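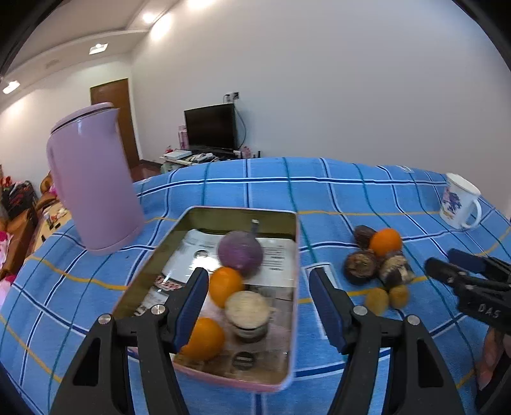 FOOD & HOME

The tray on my table

I have a confession about fruit bowls. I've owned plenty of them over the years, some very pretty, and every single one has ended up as a place for keys, dead batteries and one lemon as hard as a golf ball. So when I moved into the flat on Cusgate I made myself a promise: no bowl. What I've got instead is a tray, and I'm ridiculously fond of it.

It's a deep metal thing, pink on the outside and a sort of olive gold within, and it lives in the middle of the table on my blue plaid cloth. The inside catches the light in a way that makes even a tired onion look as if it's off somewhere nice. I found it at Papadakis, the hardware shop by the station, on a shelf of roasting tins that had clearly been there since before I was born. I paid too much for it and carried it home on the bus on my lap.

The paper was Mayu Kudo's idea. Mayu lives two floors up and runs a Wednesday supper from her kitchen (bring a vegetable, leave with a different one), and she lines everything. Drawers, crates, the bottom of the bread tin. She likes printed paper best, the busier the better, and she gave me a sheet with Chinese characters on it in a big dark circle and little rows of black print down one side. I can't read a word of it, and I've grown very attached to it all the same. When it gets grubby I lift it out, shake it over the sink and put it back, and that's the cleaning done!

I should say that I do break the rules. Every book on keeping vegetables will tell you to put your onions somewhere dark and well away from everything else, and mine sits there in broad daylight with the oranges. I've tried being good about it. For the whole of one June I had the onions in a paper bag under the sink, and I forgot them so thoroughly that I bought more. Things I can see, I eat. Things in cupboards I find again at Christmas.

Oranges are the backbone of it. I buy them by the net from Sirkon, the greengrocer on the corner, where they're sold off cheap on a Saturday teatime if you hang about looking hopeful. I'm fussy about putting them in one at a time, by hand, with a bit of a press to check for soft patches, and there's always one that gets moved to the front to be eaten that night. An orange with a soft side goes into a cake. A really soft one goes upstairs to Mayu, who claims she makes cordial.
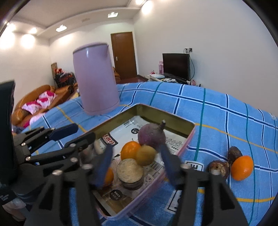
Oranges and a purple root on their paper lining, with the overflow on the cloth.

Then there's the overflow. I always buy more than the tray will hold, so a little heap gathers beside it on the cloth, and I used to feel guilty about that until Kohei Ishida came for tea. Kohei taught evening classes in still life for years, and he took one look at my heap and told me it was the best part of the table. A full tray is just shopping, according to him, and it's the odds and ends next to it that make you want to sit down. He then moved a brown thing behind an orange, stood back, moved it again and let his tea go cold.

He's right about the colours, though. I'd never paid much attention to brown before. Next to a really bright orange, on a blue cloth, all those knobbly dark things I'd been buying purely for soup suddenly look rather handsome. Purple does well too. I now choose my roots partly on looks, and I've stood in Sirkon turning one over to see its good side while a queue formed behind me.

If you fancy having a go, start with a tray deeper than you think you need. Oranges roll, and a shallow one is no help at all when somebody knocks the table. Mine came from Papadakis, as I say, but Fatska do deep tins in lots of colours and they'll post them. Put down paper you like looking at. Leave gaps, so that air can get round, and turn everything over when you're waiting for the kettle.

As for supper, mine this week is that purple root, grated, with an onion sliced as thin as I can manage, the juice of an orange and 300 grams of cooked lentils. Salt, oil, a good stir. Leave it for 20 minutes while you lay the table, and move the tray to one end so there's room for the plates.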